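Colour sorting set: one tray or two plates, and how to grade the difficulty?
Chisholm community help, Learning materials
Posted 2021-08-22

Eltum
I'm setting up a sorting activity with red and blue wooden cubes. Rims are the colour cue, and I keep a metal tray as the neutral zone. Unsure how mixed the start should be. One cube astray on the blue side:

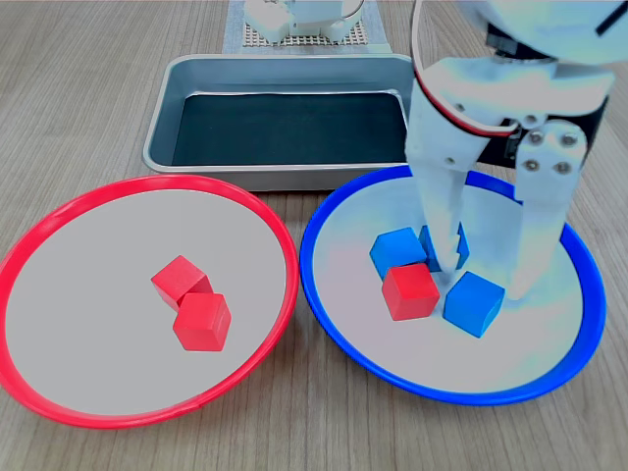
Harder start
Both plates mixed, so there is a swap to make in each direction. Two blue and one red in the red rim, two red and one blue in the other.

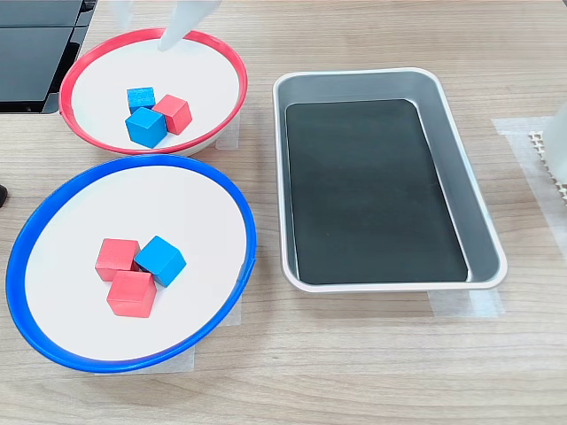

Zolodton
Start with the single stray and move up after 3 clean rounds. The mixed start needs somewhere to park a cube, so keep the tray within reach. A cube in the wrong plate should touch its neighbours - spaced cubes are too easy to pick out. One blue against two reds is enough:
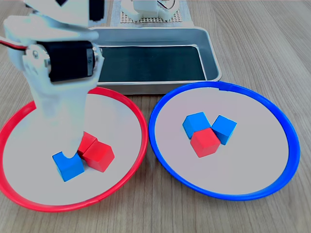
Plates should sit side by side with the rims close. A 600 mm deep table is fine.

Trolorura
Use the tray. I line mine to stop the clatter, dark liner is best. Finished red side for reference:
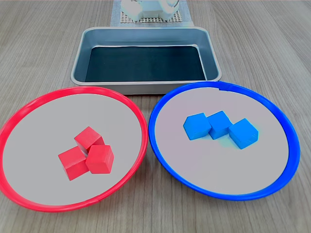
Check the count before packing up. Mine live in a zip bag.

Related
Counting trays for small tables
Removing crayon from wooden blocks
Sorting by size, 25 ideas
October toy swap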